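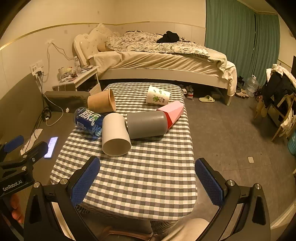 Two handheld grippers over the checkered cloth, with cups, a bottle and cylinders lying on their sides.

Review: Prondon paired handheld grippers, second revision

Prondon sells these as a pair, with a charging dock, a calibration board and a license for its recording software. The price was 2787 dollars before shipping. I bought them to record two-handed demonstrations for a tabletop sorting policy, replacing a leader-follower arm setup that took up most of a desk and needed its joints zeroed every morning.

Fit and handling

Each unit is held from behind the jaws and closed with a trigger. Travel is linear for most of the stroke, then stiffens over the last 5 mm. On a paper cup that stiff section matters: the wall buckles before the trigger feels loaded, and the policy later learns to squeeze just as hard. I ended up recording cups with a deliberately light grip and discarding the takes where the rim folded. Bottles and rigid cylinders gave no trouble.

Weight is acceptable for short sessions. After 25 minutes my right wrist was tired enough that the approach angles began to drift, visible in the trajectory plots as a slow roll toward the thumb side. Ailsa Forsyth, who shares the recording work with me, has smaller hands and found the trigger reach long. Prondon supplies one trigger size.

Objects lying down

Most sample tasks from the vendor start with everything upright and well spaced. Mine do not. A cup on its side can be taken across the body, by the rim, or with one jaw inside the mouth, and two operators will pick differently unless told. Agree on one grasp per object before recording. Our first batch mixed all three and the trained policy hesitated over the cup, then closed on air between two of the options.

Clutter behind the table did no measurable harm. Patterned cloth was a different matter. Position tracking held up well over it, but the calibration board was sometimes missed when laid directly on checks. A sheet of plain card under the board fixed that.

Using both hands

Clock sync between left and right is good. I clapped the jaws together at the start of each session and the closing events landed within 2 frames every time. Handovers recorded cleanly provided the two units stayed a hand's width apart until the last moment. Bring them closer and each fills the other's view, and the pose estimate jumps.

Software

The recorder is plain and stable. It writes one folder per take, flags lost tracking and lets you trim the ends. Relabeling is poor: a misspelled task name has to be corrected take by take. Export to the Mornlow format worked on the first attempt. Export to MacRitchie dropped the jaw width channel until I updated the firmware - the release notes do not mention it.

Compared with the Ciltthorpe kit

I had the Ciltthorpe on loan in January. Its trigger is better, with even resistance to full closure, and its jaws open wider. Its tracking was worse near blank walls and the battery door came loose twice. For recording away from a lab bench I would take the Prondon. For thin or crushable objects I would take the Ciltthorpe and accept more failed takes.

Spares

Replacement pads come in sets and fit with a screwdriver. Recalibrate after changing them. Delivery took longer than the order page stated.

Rating: 4 out of 5. One point off for the trigger.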